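Picking up thin cotton with a hand-held parallel gripper
Posted by muvdale_k, May 9, 2019

I'm comparing two sets of finger pads on white garments laid on a blue sheet. Blue pads, fingers open in both views:

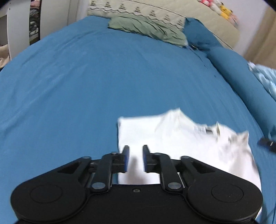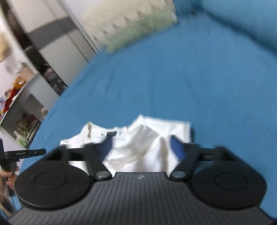

The Silletham pads slip on single layers in 20 of 100 tries. Softer pads or more force?

Pushpa Sandhu
Softer pads first. Extra force just bows the fingers. Close on a fold, 2 mm above the sheet.

hajji511
Had the same with Fimmont pads. Wiped them with alcohol, fine after.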